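Motell Hand-Held Gripper Kit – Household Textiles Sample Set

README and data card, release 4

Overview

This release accompanies the Motell Hand-Held Gripper Kit, supplied by Skullia to laboratories and companies that train robots to handle cloth. The sample set is provided so that prospective customers may examine the quality and format of recordings made with the kit before placing an order. It contains 2152 episodes of garment handling, recorded by trained operators in furnished rooms. The same files are used by Skullia to test each new version of the Motell software.

Contents of the release

Each episode is stored in its own folder. A folder holds the head-view video, the left and right gripper tracks, the jaw opening values and a short text label giving the task. Episodes are grouped into nine task families: spreading, smoothing, folding in half, folding in thirds, sleeve tucking, turning right side out, pairing, stacking and hanging. Spreading and smoothing make up the largest share. Hanging was added in November and remains small; users should not rely on it for training without further data.

An index file in the top folder lists every episode with its task family, garment type, room code and review status. The index replaces the separate lists supplied with release 3.

Recording and review

Recording was carried out by Astosano under contract to Skullia. Operators completed a training course and were asked to work at an ordinary household pace. Each episode was then checked by a reviewer at Azar, who confirmed that the label matched the task and that both gripper tracks were complete. Episodes with a gap in either track were removed. Episodes in which the operator dropped the garment and picked it up again were kept and are marked "recovery" in the index.

Garments include T-shirts, long-sleeved shirts, trousers, towels and pillowcases. No garment with a readable name tag was accepted.

Known limits

Depth values are less reliable on plain, light-colored bedding than on patterned surfaces. The jaw opening value reports the distance between the jaws and does not measure force. Users who require force data should contact Skullia regarding the optional sensor pack, which is sold separately and is not covered by this card.

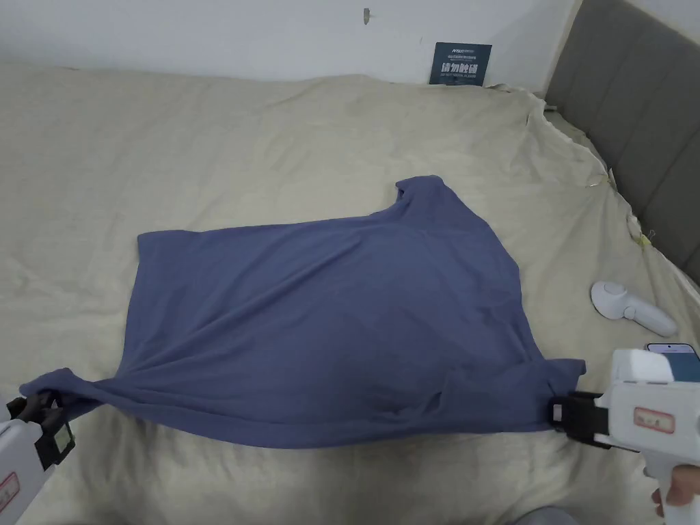

Spreading tasks in this release are performed with both grippers at once, and the two tracks share a single clock. The start of an episode is set at the first jaw closure, and the end at the last release. Labels name the part of the garment being held, so that a T-shirt gripped at the two lower corners, with the hem drawn tight between the jaws, is entered as "hem, both corners". Creases left across the body of the shirt do not affect this label. They are covered by the flatness score, which reviewers assign on a scale of 1 to 5 from the final second of the episode.

Terms of use

The sample set may be used for evaluation and for non-commercial research. It may not be resold or passed to a third party – including a parent or partner company – without written consent from Skullia. Customers who purchase the kit receive a wider license, the text of which is supplied with the order.

Support

Questions about the files, the labels or the license should be sent to Lina Hakim, data release manager, Skullia. Please quote the release number and the episode folder name. Corrections to labels are collected and published with the next release.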